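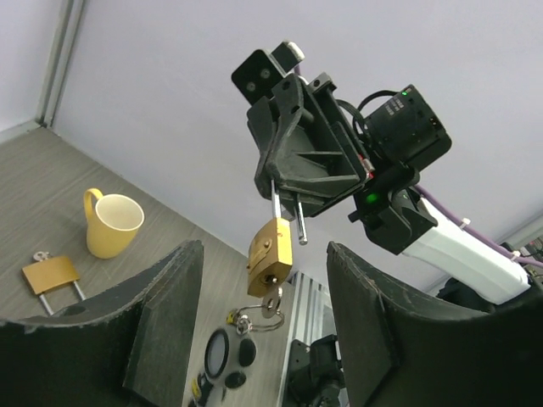
A brass padlock, key in place, hanging from the second arm at the Girico bench.

The usual argument about demonstration data is an argument about volume. I think it is the wrong one to be having, and our own collection at Girico is my evidence.

Between March and May we recorded 2,241 episodes of two-arm handling with small metal goods. The padlock task, which we call Jandance, accounts for 412 of them. A lock is an awkward object to learn from. Its mass is concentrated in the body, the shackle offers a poor grasp, and a key ring swings on its own period after the arm has stopped. A policy trained on blocks and cups has met none of this.

Our first policy used every Jandance episode we had. Our second used 335, after an operator with a free week watched the lot and threw out those in which the hesitation belonged to the person and had nothing to do with the lock. The second policy was better at the handover and no worse at anything else we test. The labour cost was one week. Recording a comparable number of new episodes would have cost a month, and they would have carried the same hesitations.

My second complaint concerns tidiness. The Miditlow protocol, which many labs our size have copied, asks for a cleared table and a fixed start pose. This makes for reproducible episodes and brittle behaviour. A mug and a second padlock within view are cheap variation. They should be moved between sessions, logged, and otherwise left alone.

Defenders of the protocol say that clutter confounds evaluation. It does, if the evaluation set is drawn from the same sessions. We hold out 194 episodes recorded at our Padilla site, under different lighting and with different operators, and they do not enter training for any reason.

Funding applications still ask for an episode total. I would sooner see the rejection rate, the criteria used, and the hours spent on review. A lab that can't supply those figures doesn't know what its model has been shown.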